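# Cuvari offers two-arm work table for rent to plant nurseries 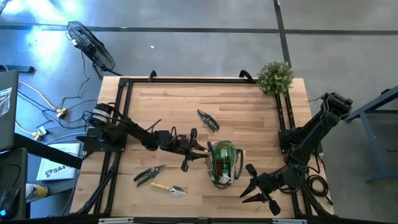
**Category: Robotics / Services**

18 Aug 2018

The company Cuvari has opened a rental service for its two-arm work table, which until now could only be bought. The offer is meant for nurseries, garden centres and training schools that want to try robot arms on light bench work before they spend a larger sum.

The table has a wooden top inside a black aluminium frame, with one black arm on each side. Both arms end in a gripper with two fingers. Customers can put their own things on the top, for example pruning shears, a hand trowel or a small plant in a pot, and teach the arms to pick them up and place them in a container.

The rent is 710 euros per month, and the shortest contract is 9 months. A deposit of 2,000 euros must be paid at delivery and is given back when the table returns in good order. Setting up at the customer's site costs 300 euros extra. Cuvari says that the price includes software updates and one change of gripper fingers, but not the power cables or the transport outside the region.

The first tables were given out in April to two users. One is the nursery Karagiannis, which tests the arms for sorting hand tools at the end of the working day. The other is the training workshop in Zistau, where students in the second year write their own tasks for the arms.

According to the workshop, teaching a new task takes almost a full morning for a beginner. Tools with closed handles were easier for the grippers than tools with open ones, and thin blades lying flat on the wood were the most difficult. The nursery asked for a longer guide in plain language, and Cuvari has promised a new version with the next update.

The arms are not made for heavy pots or for outdoor use. They must stand under a roof, on a flat and hard floor.

Interested firms can see the table at the Cuvari showroom in Galtura. A visit must be booked by telephone. Orders for rental are now open, and delivery follows in the order in which the deposits arrive.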